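The Low Table Problem

Dark gloss, carved settees and the daily business of keeping a surface clear

By Imtiaz Jayawardena

Nusrat Baloch restores show-wood frames for Jirenwood, a small workshop that takes in settees, side chairs and the odd piano stool. Her view of the Victorian-style sitting room is practical. The upholstery gets the attention, she says, but the table in front of it gets the wear. Cups, remote controls, wrappers and toys all end up there, and a dark polished top shows every one of them.

The reason is optical. A high-gloss finish over a dark ground reflects light in one direction, so anything that scatters light stands out against it. Dust does this, and so do fingerprints and the dull ring left by a glass. A mid-brown satin finish hides the same marks because it scatters light already. Owners who want the formal look of near-black with gold-coloured trim should accept that the surface will need attention most days.
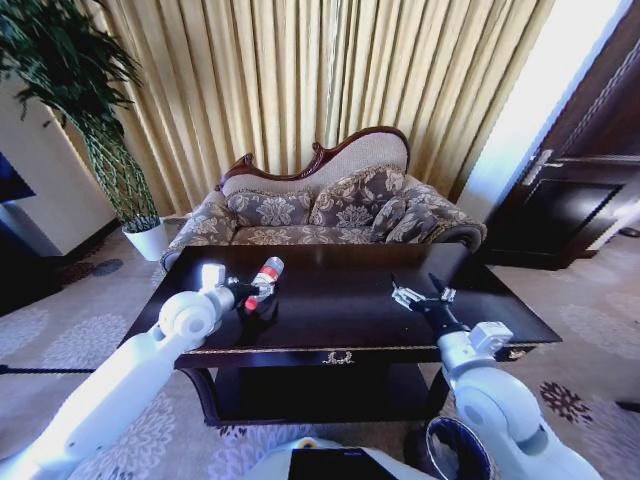 A dark, polished coffee table with gold-coloured trim and an ornate handle on its shallow drawer.

Shallow drawers of this type earn their keep. Even a small one will take batteries, pens, a pair of reading glasses and a folded cloth. The usual fault is a sticking runner. Baloch takes the drawer out completely, brushes the grit from the runners and rubs the bearing edges with plain candle wax. She does not use spray lubricants near a polished finish. The overspray can leave a haze that is slow to remove, and silicone will interfere with any later refinishing.

The handle needs less than most people give it. Gold-coloured hardware is often plated or lacquered, and metal polish cuts through both. A barely damp cotton cloth, followed by a dry one, is sufficient. Where the handle has worked loose, the screw should be tightened from inside the drawer by a quarter turn at a time.

Upholstery and drapery

Behind the table stands the seating, and behind the seating, in many rooms of this style, a full wall of curtain. Rizwan Magsi, who cuts and hangs drapery, treats the two as a single problem of dust. Pleated fabric holds it in the folds, and movement drops it on whatever stands below. He vacuums from the heading downward with a soft brush at low suction, and does the curtains before the sofa.

Carved frames need a dry brush. Leaf carving and scrolled ends trap dust in the undercuts, and a cloth only packs it in further. Magsi and Baloch both use a soft paintbrush with the metal ferrule wrapped in tape. The bristles loosen the dust while a vacuum nozzle, held a short distance away, collects it.

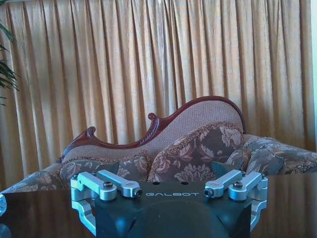 How often should floral cushions be turned on a settee that sits near a window?

Every two weeks is a reasonable interval, with the covers swapped between positions at the same time. Fading is gradual and uneven, and rotation spreads it across the whole set.

Damask and brocade covers should go to a cleaner who will test a hidden seam first. The weave carries its pattern through differences in yarn and sheen, and washing at home can shrink one yarn more than another. The result is a pucker that pressing will not remove. Zips should be closed before cleaning and the cushion pads aired separately.

Clearing the top

Kári Þórarinsdóttir runs a household of five and has reduced tidying to a fixed order. Rubbish goes first, then anything that belongs in another room, then anything that belongs in the drawer. The wipe comes last. She keeps one tray for items in transit and empties it before bed. Bottles and used tissues are dealt with in the first pass, which leaves very little to decide about. 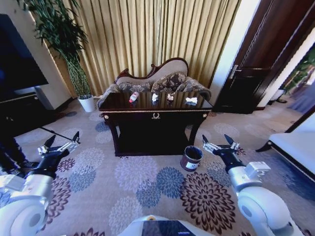
The order matters for the finish as well. Crumpled paper and hard plastic pick up grit, and dragging either one across a gloss top produces the fine curved scratches that show under a lamp. Items should be lifted straight up. The same applies to trays, which ought to have felt on the base. Felt pads need replacing once they have compacted, as grit becomes embedded in the fibres and works like fine sandpaper.

For the wipe itself, Baloch recommends two microfibre cloths, one slightly damp and one dry, both folded in quarters so that a clean face is always available. Straight strokes with the grain are preferable to circles. Wax is needed twice a year at most.

Toys are a separate category, being bulky and rarely finished with. Þórarinsdóttir keeps a lidded bin beside the seating and puts them away after the small items.

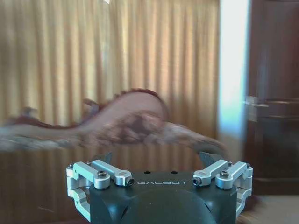

Soft vinyl figures deserve some caution. Plasticizers in the vinyl can migrate into certain lacquers when the two are left in contact, particularly in August heat, and the mark is often permanent. A toy left for an afternoon is unlikely to do harm. One left for a month may soften the finish beneath its feet, and repairing that patch usually means refinishing the entire top.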